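Moving in together after 17 years of living alone?

trasby_tea
My partner wants us in one place by June and I keep stalling. I love him, but I like my own kitchen at my own hours. 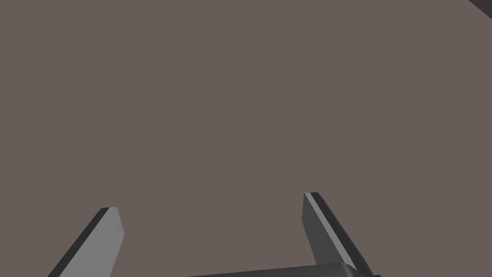
We've had the chat twice and both times I went quiet. Any tips?

Holzer20
Just do it, mate. Stalling is an answer and he'll read it as one.

jeditz_mum
Disagree! Keep both places for a bit if you can afford the rent. We did and it saved us a heap of arguments.
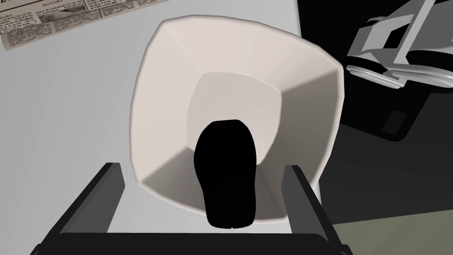
Misov

Two rents is mad, sorry. Get a spare room with a door that shuts and tell him why you went quiet.

trasby_tea
Ok, the door idea I like. Will talk to him tonight.

Recent threads
His mum has a key
Separate doonas, yes or no?

We use cookies. Accept
Back to top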